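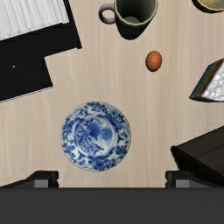 Week whatever-it-is of the robotics club sim project, and our entire ambition as a species is now to pick up one egg and put it on one plate.

For those who missed the last thread: six weeks ago we were going to lay a full breakfast table. Then we were going to lay half of one. Dušan has stopped using the word "breakfast" in meetings.

The egg is brown. It was white until March, when Prasanna Cassim decided white eggs looked fake. This from a man whose first mug had its handle on the inside.

Current task, as written on the club whiteboard: EGG. PLATE. DO NOT THROW.

The last bit was added after we got the friction wrong by a factor of 300 and the egg left the table at a speed I'd rather not work out. We never found where it landed. Somewhere out past the edge of the simulated world there is an egg still going.

Question from a reply: why blue and white china and not a plain plate? Because the plain one was too easy. A fancy pattern gives the vision code something to get wrong, and it took the invitation. For two days it was very sure the flowers were the egg.

Same goes for the mug and the rest of the clutter. They're distractors. The distractors are working brilliantly. I am also distracted.

Things the policy (we call it Trillus, don't ask, there was a vote) has tried to pick up this week:
the plate
the mug, by the handle, rather elegantly
the table

Training run from Thursday: 500 attempts, 3 eggs on the plate. Dušan Zeman pointed out that one of the three rolled there by itself after being knocked. We have kept it in the total. We are not made of eggs.

Someone asked if the egg can break. No. It's a rigid body with the soul of a golf ball. Cracking was on the wish list, under "steam" and "toast".

Small progress! Prasanna lowered the closing speed and gave it a penalty for touching anything patterned. It now comes down over the egg, stops, and hovers there like my nan choosing a chocolate. Then the episode times out.

Raised the time limit. It hovers for longer.

OK so the hovering was my fault. I'd left the grip reward pointing at last term's object, a tin we deleted. It was waiting politely for a tin. I have owned up in the group chat and am buying the crisps.

08/01/2023, attempt 1188: over the egg, down, closed, up, across, plate. Egg on plate. Egg STAYED on plate. I made a noise and the dog left the room.

Attempt 1189: picked up the mug.

Demo is at the Noltard open evening. If anyone asks, it was always going to be a project about eggs.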